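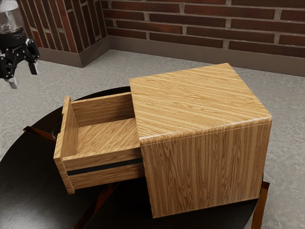

Collecting examples for the drawer task
Notes for session 8, Lindley lab group
Posted in May by the course tutor
Print this page | E-mail this page

Right, last time we talked about why a policy that has only ever watched perfect runs falls over the moment something slips. This week you get to make the data yourselves (hooray!) and I want you to be a bit fussy about it.

The task is the cabinet with the single drawer, in the Grodatdale simulator. Everything is rendered, so you can't break anything, but please drive it as if you could. I've read through last year's logs and people do get very rough with an arm that costs nothing to crash.

The Skornascombe set, which you'll train on first, has 3864 episodes. When I sorted them, 700 began with the drawer already partly open, and 131 of those had been labelled "closed" at the start. So before you press record, look at the drawer and write down what you see. Partly open is a perfectly good starting state and we want more of them – it just needs the right label.

A few things I'd like from everybody:

Move the gripper's starting position between runs. If it always hangs in the same corner, the model learns the corner.

Vary how far out the drawer is. Fully shut, a crack, halfway, nearly all the way.

Keep your hesitations in, within reason. If you miss, back off and have another go, leave it in and tag it "retry". If you wandered off to make tea with the recorder running, bin it.

Write the instruction as you'd say it to a person. "Shut the drawer" is fine, so is "push that in for me". Please don't all paste the same sentence!

On splitting: hold back whole starting layouts for testing, never odd frames out of a run. I did it by frames myself once and had a lovely score that meant nothing at all.

Reading is the Tehrani handout, second half only (the first half is the algebra you've already done). Come with one run you're pleased with and one you'd throw away, and be ready to say which label you weren't sure of. Uploads close at 5 pm the day before we meet.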